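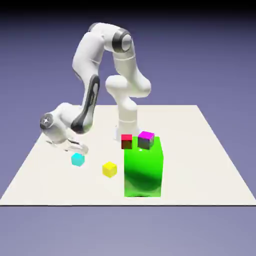 Mon 9 July
Seren Hughes, Torkurmont site office

Progress on the Kolilel drainage works, second reporting period.

Trenching along the lower field is complete. The contractor, Starnon, has laid 180 meters of perforated pipe at the design slope and backfilled with washed gravel to within 20 inches of grade. Topsoil goes back once the last inspection port is set.

Two items remain open. The outlet at Owen Road needs a larger headwall than the drawings allow for. Miroslava Ivanyshyn has sent a revised detail to the county and is waiting for comments. The second item is the silt trap, delivered in May with the wrong inlet diameter. A replacement is on order.

Water levels in the monitoring wells were read weekly. The upper well is down nearly 15 inches from the May reading. The lower well shows no change, as expected before the outlet is connected.

Spending is within the approved budget. The headwall change will be charged to contingency, and Nusrat Soomro will send the revised cost sheet separately. We request approval to move seeding to the next period.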